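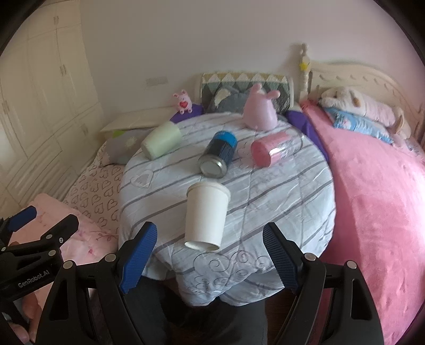
Quilted table covering

A quilted table covering is a household textile made of two or more layers of fabric stitched together and laid over a table. The usual construction is a printed or woven top, a thin filling, and a plain backing. Quilted coverings are heavier than ordinary tablecloths of the same size and are used for protection, for decoration, or as a base under a second cloth.

Construction

The top layer is most often cotton or a cotton and polyester blend. Polyester tops resist fading and dry quickly, while cotton tops take printed patterns more evenly and tolerate higher ironing temperatures. The backing is normally a lighter plain weave. Some makers use a brushed backing to reduce slipping on polished tables.

The filling, also called batting or wadding, is kept thin. A covering with filling as thick as that of a bed quilt makes an unstable surface, and cups and glasses placed on it tend to tip. Needle-punched polyester is the common choice in factory goods. Cotton filling lies flatter but shrinks in the first wash, which draws the surface into small puckers along the stitching.

The layers are joined by lines of stitching set in a grid, in parallel diagonals, or along the outlines of the printed pattern. Ultrasonic bonding is used in cheaper goods. It replaces thread with small welded points and requires a synthetic content high enough to melt. Bonded coverings can separate at the weld points after repeated washing.

Shapes and sizes

Rectangular coverings are cut directly from the quilted roll with little waste. Round coverings are cut from a square and produce four corner offcuts. The diameter of a round covering is found by adding twice the desired drop to the diameter of the table. A table 36 inches across with a drop of 10 inches on all sides therefore needs a finished covering 56 inches across.

On a round table, the part of the cloth beyond the edge has a greater circumference than the tabletop and falls in folds. Quilted fabric is stiffer than single-layer fabric, so the folds are fewer and wider. Square coverings are also used on round tables, in which case the four corners hang lower than the sides.

Edges may be bound, faced, or turned. Binding cut on the bias is preferred for round coverings, as it stretches around the curve without pleating. Straight-cut binding is suitable only for straight edges.

Patterns

Stripes, scrolls, florals, and simple outline figures are the standard printed patterns. Pale grounds with gray figures became a regular part of commercial ranges because they can be sold alongside bedding in the same colors. The Rusnák mill numbered its designs by ground color and figure, and pattern 712, a gray scroll, was offered in both table and bed widths. Prellwood sold a similar range without the bed widths.

The cutter and writer Přemysl Krajčí divided table patterns into directional and nondirectional types. A directional pattern has a clear top and bottom and appears upside down to a person seated on the far side. Krajčí recommended nondirectional patterns for round tables and allowed diagonal stripes as an intermediate case.

Use in bedrooms and small rooms

In small dwellings a single table may serve for meals, sewing, and storage of daily articles, and it may stand in a sleeping room. Deok-su Heo, in a household survey of the Ornton district, recorded 83 homes with a covered table in a bedroom. In 76 of them the covering was left in place at all hours. Heo noted that quilted coverings were chosen mainly to protect the table finish.

Care

Most quilted coverings are machine washable in warm water on a gentle cycle. Large pieces should be washed alone so that the filling can rinse fully. Tumble drying on low heat is acceptable for polyester filling. Cotton filling is best dried flat.

Fold creases are slow to leave a quilted cloth. Pressing with a hot iron compresses the filling and may leave shiny marks on synthetic tops. Steaming from the back is the usual method. Rolling the covering on a cardboard tube prevents creases during storage.

See also

Table pad
Tablecloth
Quilting
Nosport binding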